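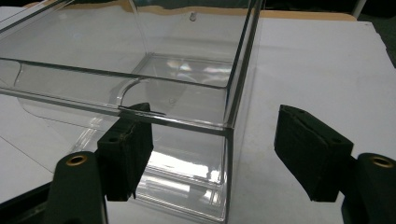

Most of what I want to cover today is the packing room at Pavwood, and what happened to the jobs in it after we started automating the bench work. I ran that room before the change and I still run it. Start with the bins, since everybody on the floor handles them. They are clear acrylic, with a scooped front so a hand can get in, and on a white bench most of what you see of one is the shine along its edges. People find them by habit. A gripper with two black foam pads has to come in at a corner and get one pad on each side of the wall, and that took us longer to set up than anything else in the project.

(Pause. Ask who has clear bins at their own site.)

Background, keep it short. Pavwood packs small hardware kits for furniture makers. The Zirthorpe building has 18 benches. Before the project each packer fetched bins, filled kits, returned empties and wrote up the count. The Arriaga line was first because it has the fewest kit types.

What we automated: moving bins and setting them in place. What we left alone: filling the kits, checking them, and anything with a torn bag or a mixed part.

The first month. Output went down. I have the weekly sheets if anyone wants them afterward. Packers were waiting on bins they used to grab themselves, and they did not like standing still. Two of them started walking over to fetch bins anyway, and the cell stopped every time they crossed the line. We had written the new procedure without asking how they got ahead on a slow morning. They got ahead by pulling bins early. So we added a staging shelf, and the waiting mostly went away.

(If time is short, skip to the part on jobs.)

Numbers. The target was 1000 kits a shift on the Arriaga line. In July we reached 1064 for the first time. Please don't take that home as a promise. It was a run of one kit type with no changeovers, and a mixed day still comes in lower.

Jobs. No one was let go. One packing position was not filled when it came open, and I count that as a job lost, whatever the report calls it. Three packers trained as cell tenders. The training was 200 hours, paid, spread over the spring. Tenders clear stops, change worn pads and decide when to pull a bin out of use. They earn more. They also answer for the cell when it is down, and one of them asked to go back to packing for that reason. We let her.

What the packers say now. Less lifting, fewer sore wrists. Less talk, too. Fetching bins was when people crossed paths, and I did not have that on any list when we planned this. We moved the breaks so the whole line stops together — it helps, though it is not the same.

Things I would do differently:
Bring packers in before the layout is drawn.
Write down who can stop the cell, and post it at the bench.
Buy spare foam pads early. They fray.
Leave the old carts in the room for the first month.

Next is the Jurislow line, which has far more kit types and a night shift. The packers there have already visited Zirthorpe and sent me two pages of questions. I will read a few of them out, then take yours.

Notes last changed 5/23/24.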